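# Equipment Review: Savetti Hand-Guided Teaching Kit

Prepared by the Trallwood Automation Workshop for member sites considering a first purchase.

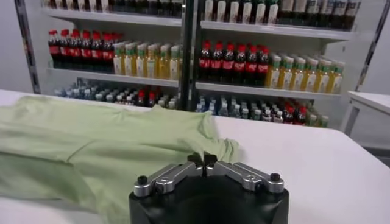
## Scope of the Review

The Savetti kit allows an operator to teach an arm by holding it and moving it through a task. It consists of a guiding handle, a wrist camera, a foot pedal for starting and stopping a recording, and the software that stores the results. A remote-control mode is included, using a second handle clamped to a desk.

The workshop evaluated the kit in June on garment handling, chiefly straightening and folding T-shirts on a white table. Cloth was selected at the request of Tongate, whose laundry sites intend to teach folding to new arms. The review period covered 500 demonstrations, of which 300 were recorded by hand guiding and the remainder by remote control.

## Hand Guiding

The arm is light to move, and new operators were able to produce usable recordings on their first morning. The handle sits well clear of the fingers, so the operator's hand stays out of the camera's view at most angles. Grip force is set by a trigger with a long, even travel. This proved valuable at cuffs and hems, where a small pinch of fabric must be taken without pushing the rest of the shirt across the table.

The pedal is less satisfactory. It slides on hard floors, and its click is too faint to confirm that a recording has begun. Several demonstrations were lost for this reason.

## Remote Control

Remote recordings took longer and required more practice. Operators working only from the wrist view found it difficult to judge the height of the fingertips above the cloth, particularly with pale fabric on a pale surface. A darker table covering is advised. The Rizzi handle, tested alongside for comparison, offers a firmer sense of contact but does not record grip force.

## Software

The review screen plays each demonstration at the chosen speed and permits trimming at either end. It does not permit a cut in the middle. The file list stops at 1,536 entries per project, after which a new project must be opened. Sites with several operators should agree on a naming rule in advance.

## Rating

Hand guiding: very good. Remote control: fair. Software: good.

The kit is recommended for sites teaching cloth handling by hand. Sites that expect to work mainly by remote control should request a trial of at least 6 weeks before ordering. Loan requests may be sent to the Trallwood equipment desk.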